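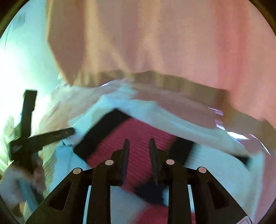 Home | Forums | Student Builds | Hand Tools and Grippers | Search | Log in

Thread: Ribbed fabric and plain finger pads, what are other teams doing?

whitlock_r
We're a high school club working on the cloth handling task for the Skonville meet in April. Two hand-held grippers, one per hand, and the student has to pick up a piece of color-blocked fabric, fold it and put it down. We record the runs and then train the arm on them. The piece we practice with has a ribbed red panel in the middle with black bands next to it. On the pale parts the students do fine. On the ribbed part they come straight down with the jaws open, close, and get either nothing or a big wad.

Our pads are the long narrow ones from the Plokance kit, no changes. Do other teams add anything to them?

dehuaq
We had the same trouble last season. Go for an edge or a fold. If the cloth already has a ridge standing up somewhere, put one pad on each side of it and close. Pushing down into a flat panel only works if the cloth bunches, and then your fold starts out crooked.

We stuck thin rubber on the pads for a while and took it off again. It grabbed two layers more often than one.

A_Igwe
I don't agree about the rubber. We kept ours and it helped a lot on ribbed knits. The trick is to cover the tip only and leave the rest of the pad bare. If you cover the whole inside face then yes, it picks up everything.

dehuaq
We did try tip only. It peeled after a day. What glue?

A_Igwe
Contact cement, both sides, left overnight with a clamp on it. Rough up the pad first. Ours lasted until the meet.

funmi.o
Before you change the hardware, check what your students are doing with the other hand. With mine the problem was that both grippers went in at the same time and pulled against each other. I had them hold one corner with the left and not move it at all until the right one had closed. Took one Tuesday session to learn and the wads mostly stopped.

whitlock_r
Thanks all. @funmi.o that could be part of it. One of ours tends to wave the left gripper around with the jaws open while the right one is working. I'll try the corner rule first, it costs nothing.

@A_Igwe do you remember if the rules allow modified pads? I read section 3 twice and it only talks about the motors.

A_Igwe
They passed ours at inspection. The pad can't get wider, and that was the only thing they measured. I'd still email and get it in writing.

wnt_skevside
I coach the Skevside team. Wouldn't modify the pads at all if you plan to train on the recordings. You already have runs with bare pads, and once you add rubber the cloth behaves differently in the new ones. We ended up with 2719 runs on the drive and had to throw out some 1000 because they were from before the pad change. The kids were not happy.

A_Igwe
You threw them out? We mixed old and new and didn't see any harm.

wnt_skevside
On which fabric? On smooth cotton I believe you. On the ribbed piece the arm kept closing too early, the way it does in the bare pad runs. When we dropped those it went away. Could have been something else we changed that week, I can't swear to it.

dehuaq
Either way, write down which pads were on for each run. We didn't, and I can't sort ours out now.

whitlock_r
We have a sheet for that but the column is blank from the second week on. Will fix. Plan is corner rule this week, bare pads, and I'll post how it goes before we order any rubber.

Back to Student Builds | Next thread | Older posts

Comments (3)

Farooqui
Does the corner rule work on stretchy fabric? Ours slides around on the table even when one side is held.

funmi.o
Less well. Hold it closer to where you want to pinch, about a hand's width away.

marlow_bench
Following, we have the same kit and the same problem with a striped shirt.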